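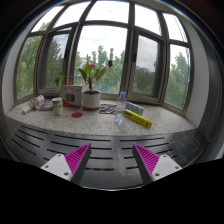
How do I free up space on a tablet without losing my photos?

Copy the photos somewhere else first, check the copies open, and only then start deleting. Most of the space you get back will come from apps and downloaded videos anyway, so you may find you hardly need to touch the pictures.

I did this last month on my old Nallero tablet, which had got to the stage of refusing to install its own update. It wanted 800 MB and I had 12 MB. Twelve! I'd been swiping away the storage warning since August, so I can't say I wasn't told.

Before you start

Plug the tablet in and connect it to your home wi-fi. Copying a big photo library takes ages (mine had 1,253 pictures, plus a few long videos of the sea) and you don't want it giving up halfway through.

Step 1: See what's using the space

Open Settings and tap Storage. On the Nallero it's under Device, on other makes it may be under General or System. Wait for the coloured bar to finish filling in, then sort the list by size if you can. Write down the free space figure at the top, it's nice to have something to compare with later.

Step 2: Copy your photos

I use a cable and my laptop. Connect the two, unlock the tablet and tap Allow when it asks about file access. On the laptop, open the tablet as if it were a memory stick, find the camera folder and drag it into a new folder on your desktop. Screenshots and saved pictures often live in separate folders, so look for those too.

If you'd rather use an online service, I've got Mestell on my phone and it does the job. Be careful with this kind of app though! Some of them sync, so deleting a picture on the tablet deletes it online as well. Look in the settings for whether it says "sync" or "backup", and if you can't tell, use the cable.

When it's finished, open a handful of pictures from the copy, old ones and new ones, and play a video right to the end.

Step 3: Clear out downloads

Video and music apps keep their downloads inside the app, where the file manager won't show them. Go into each one and look for Downloads or Offline. I had a whole series sitting in Rumer that I'd watched on a train and forgotten all about. That was the biggest single saving of the lot.

Step 4: Deal with the apps

Remove anything you haven't opened this year. Games are usually the worst. One warning: some games and note apps keep everything on the tablet, and uninstalling wipes it. I nearly lost my shopping lists in Noh that way, so export first if there's an export button.

For the apps you're keeping, tap Clear cache. Don't tap Clear data unless you're happy to sign in again and start from scratch.

Step 5: Delete photos if you still need to

Delete in batches of 100 or so, then empty the bin in the gallery app. Deleted pictures normally sit in there for a few weeks and go on taking up room, which had me very confused the first time.

Step 6: Restart and check

Turn the tablet off and on again and go back to the Storage page. The figure can take a few minutes to catch up. If there's enough room now, run the update before you download anything else.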